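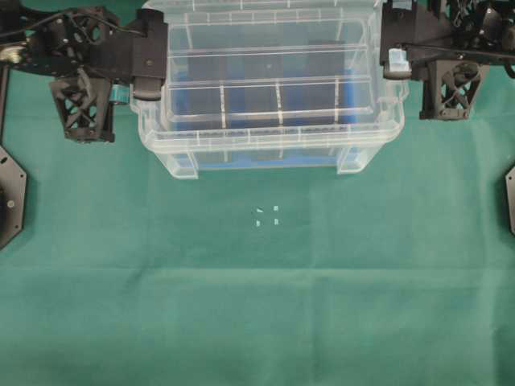

A clear plastic storage box on a green cloth

Storage box (household)

A storage box is a lidded container for keeping household things in, and if you're anything like me you own far too many of them. I've been putting this entry together for our home-organizing wiki on and off since May, mostly from my own cupboards and from arguing with other editors, so forgive the odd opinion!

History

People have always had chests, trunks and tea tins (my gran kept her buttons in a biscuit tin and her biscuits in a hat box). Moulded plastic changed things because it was light, it didn't rust, and you could stack it. Cardboard hung on for moving house and for tax papers, and it still does a fine job of both provided your basement is dry. Mine isn't.

Materials

Polypropylene is the usual one for everyday boxes. It's a bit milky, it bends before it breaks, and it forgives you when you drop it down the stairs. Polystyrene is clearer and stiffer but goes brittle, especially in an unheated garage in January. I lost a whole Skellovar set that way -- the corners went first, then the lids. Tinted plastics hide the mess and keep some light off fabric, though you then have to label everything, and I never do.

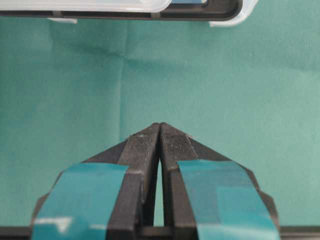
Wool is a different matter altogether. Sweaters should be washed and properly dry before they go away for the summer, because moths love a bit of gravy on a cuff. Xolani Gumede, who edits the textiles pages here, prefers cotton bags for anything knitted and won't budge on it. I use boxes and toss in a cedar block. We've agreed to list both.

Lids and stacking

Lids come as lift-off, hinged or clip-on. A recess in the top is meant to hold the feet of the box above, and it works nicely until you mix brands. My Gumetti boxes slide right off the Olivares ones, even though both are sold as 7 litre. Ridges add stiffness without much extra plastic, and they also collect dust like you wouldn't believe (an old toothbrush is the tool for that).

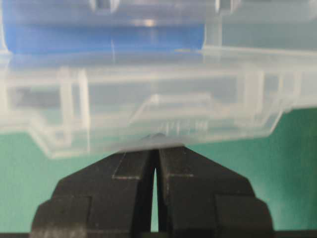
Translucent plastic container

Cleaning

Lukewarm water, dish soap, a soft cloth. Skip the scouring pad, as scratches turn clear plastic grey in no time. For a musty smell I leave a spoonful of baking soda inside overnight with the lid on, then rinse.

Comments

Lovisa Bakke: The toothbrush tip is gold. Did all my lids on Sunday!

Danylo Lytvynenko: Could you add something on freezer use? Mine cracked at the hinge.

Phúc Huỳnh: Seconding Xolani on the cotton bags, sorry.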